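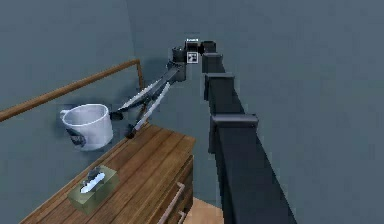
Which spelling does the list keep when a place has changed its name?

The form in the most recent source comes first, and every older form is kept in the variants column with the code of the source it was taken from.

Mernero Place Names: read me first

Mernero is a plain-text list of place names for the island parish of Skokness, gathered from printed maps, two farm rent books and a set of school registers. It covers farms, crofts, fields, wells, burns, shore rocks and fishing marks. It doesn't cover street names in the village, which the parish office keeps separately.

Release: July 2024
Compiled by: Hatsue Kubo
Checked by: Miyuki Minami
Format: tab-separated text, UTF-8, one name per line

Files

names.tsv — the main list
variants.tsv — older and other spellings, linked to the main list by id
sources.tsv — short codes for the sources, with full titles
glossary.txt — local words that turn up inside names (geo, noust, quoy and so on)
changes.txt — what was altered between releases

The files can be opened in any spreadsheet program. Set the import encoding by hand if accented letters come out wrong. The name most often damaged is Vlček's Noust, recorded once in the later rent book after a boat owner who leased the landing place. If that line reads correctly, the rest of the file will too.

Columns in names.tsv

id: a number that never changes and is never reused. Deleted entries leave a gap.
name: the headword, in the form given by the latest source.
type: one of farm, croft, field, well, burn, rock, mark, other.
grid: the grid square, where known. Blank means not known. A dash means the feature is known to be lost.
first: code of the earliest source in which the name appears in any spelling.
last: code of the latest source.
note: free text, up to 200 characters.

Notes longer than 200 characters were cut down by the compiler at the April check. The full wording is kept on paper and can be asked for by id.

Columns in variants.tsv

id: as in names.tsv.
form: the spelling exactly as written, including capitals and hyphens.
source: source code.
page: page, sheet or leaf.
sure: y or n. An n means that the hand is unclear or that the link to the headword is a guess.

A name may have any number of variants. The highest number so far is 12, for the farm now called Altard, which the rent books spell almost differently from one year to the next. Six of those are marked n. Altard is also a field name on the west side, with its own id, and the two should not be merged. Earlier releases did merge them.

How names were read

Each source was read from start to finish by the compiler and the names typed in page order. The checker then read the typed list against the source, working backwards from the last page. Where the two readings differed, both were entered as variants and marked n.

Abbreviations were left as written. "Upr." and "Upper" are therefore two forms of the same name. Full stops after abbreviations are part of the form. Long s is typed as an ordinary s. Crossed-out names are included if they can be read, and the note says "struck out".

No attempt was made to give the meaning of a name. The glossary explains common words only, and a word in the glossary may not have the same meaning in every name that contains it. Quoy is a frequent cause of trouble: some of the fields that carry it were never enclosed on any map we have.

Sorting

The main list is sorted by headword, ignoring capitals, apostrophes and a leading "The". Accented letters sort with their plain forms. Numbers in names sort as words, so "3rd Park" is found under T.

Known problems

Grid squares for shore rocks come from a small-scale chart and may be one square out.
Fishing marks are lines between two points on land. The grid column gives the nearer point only.
The school registers give the house a child came from, and a house name may stand for a whole group of crofts. These entries are typed as "other" until a second source settles the matter.
The first rent book has lost its opening leaves. Names with this source as "first" may be older than they look.
Some wells share a name with the field they stand in. Where the source doesn't say which is meant, the entry is given as a field.

Corrections

Send the id, the column, the present text and the text you think it should be. Say where you found it — a map sheet, a page, or the name as it is spoken at home. Spoken forms are welcome and go into variants.tsv with the source code ORAL. The speaker's name is not published.

Please don't send whole edited copies of the files. Differences in line endings make them slow to compare.

Use

The list may be copied and reused, in whole or in part, if Mernero is named as the source and the release is given. Changed versions should use a different title. Ids should be kept in any copy that is passed on.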